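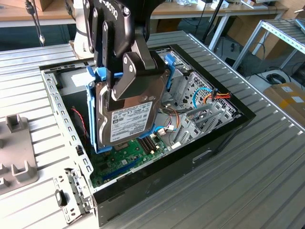 Re: [toltelwood-pc] Drive caddies, blue, the usual complaint

On Wednesday the Prieto branch wrote:
> We have 4 of the old desktops open and the drives won't go back
> in. The caddy slides most of the way, then stops. Is there a knack,
> or do we just lean on it? Also, which way does the latch face?

Please don't lean on it. I leaned on one in Cloltport and spent the evening looking for a piece of blue plastic the size of a lentil.

Lay the case on its side with the panel off, as you presumably have. Then look at the cables before you look at the caddy. On ours it was the SATA cable every time, the light blue one, which likes to curl up by the drive cage and wait. Tuck it out of the way, and the power bundle too, and try again with two fingers.

The latch tab wants to end up where you can reach it. If you're fishing for it with a screwdriver, the caddy is in backwards. I have done this 2 times, both in front of company.

Check that the drive is seated in the caddy along both sides. A Toshiba we had in last month looked fine and was riding high at one corner.

If a caddy really is cracked, Mimateo sells used ones by the bag. The smallest bag is 13. I have 11 left over and will mail them to anyone who promises not to send them back.

Toltelwood list, parts and grumbling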